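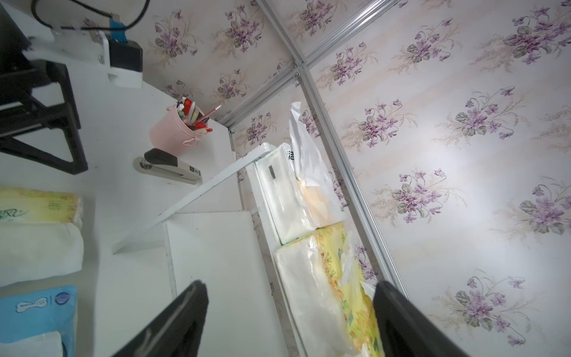
Undomby swap shelf reopens with tissues, pens and a lot more room

Filed under: Community / Around Town

The free supply shelf at the Hsu Street hall in Undomby is back, and it looks great! The white shelving was cleared and restocked in August, and the everyday stuff people kept asking for is now right where you can reach it. Tissue packs are stacked up the side, including one in a leafy yellow-green print and a cheerful one in yellow and orange flowers. The stapler has a regular spot, next to a little pink metal bucket crammed with pens, markers and highlighters (go early if you want your pick of the colors).

The shelf opened 11 years ago as a single board by the door, and it has grown ever since. Neighbors picked up 1,469 items last year, with school supplies going fastest. Another 573 came in during this summer's drive, which finished with a packed afternoon at the Fallerano bakery and free rolls for anybody who carried in a bag.

Anyone can take what they need, and there is no sign-up sheet. Unopened packs of tissues, working pens and notebooks with clean pages are all welcome. Please leave food at the Arnov pantry across the street, where there is a fridge.

The hall opens at 9 a.m., and the shelf stays open until 4 p.m. Bring a tote!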